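Cannabis Lab Results Should Be Public by Default

Flatwood requires every batch of cannabis sold in its shops to be tested for potency, pesticides and mold. The results go to the regulator. The buyer gets a number on a label, and that number is the least reliable part of the whole report.

Potency drives price. A grower who gets 16 percent from one lab and 20 percent from another will send the next batch to the second. No fraud is needed for this to skew the market. Small choices in sampling and moisture correction can move a result by 2 points, and labs that make the generous choice keep their clients.

Skeven and Meris, the two largest growers in the state, say that full reports would confuse shoppers. Some shoppers would ignore them, as most people ignore the fine print on a vitamin bottle. The reports would still be there for doctors, reporters and competing labs, who know how to read them. 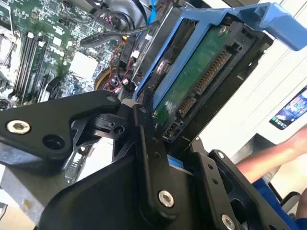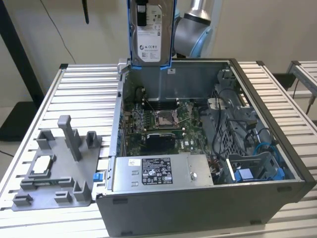
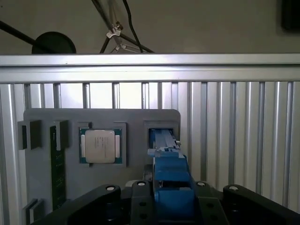
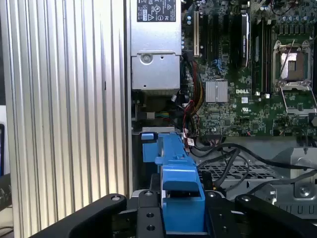

Computer hardware handling at a robot workstation.

The cost argument is weak. The reports already exist as files, and the state already stores them. Lamrani, a small edible maker, has posted its own since last June and has kept its prices level with the rest of the shelf.

A workable rule would be short. Post each report within 10 days, name the lab, and list failed tests along with passed ones. Failed tests matter most – a batch that failed for mold and passed on a second try looks the same today as one that passed the first time.

The comment period is open. The draft rule leaves publication up to the grower, and that clause should be struck.

May 6, 2026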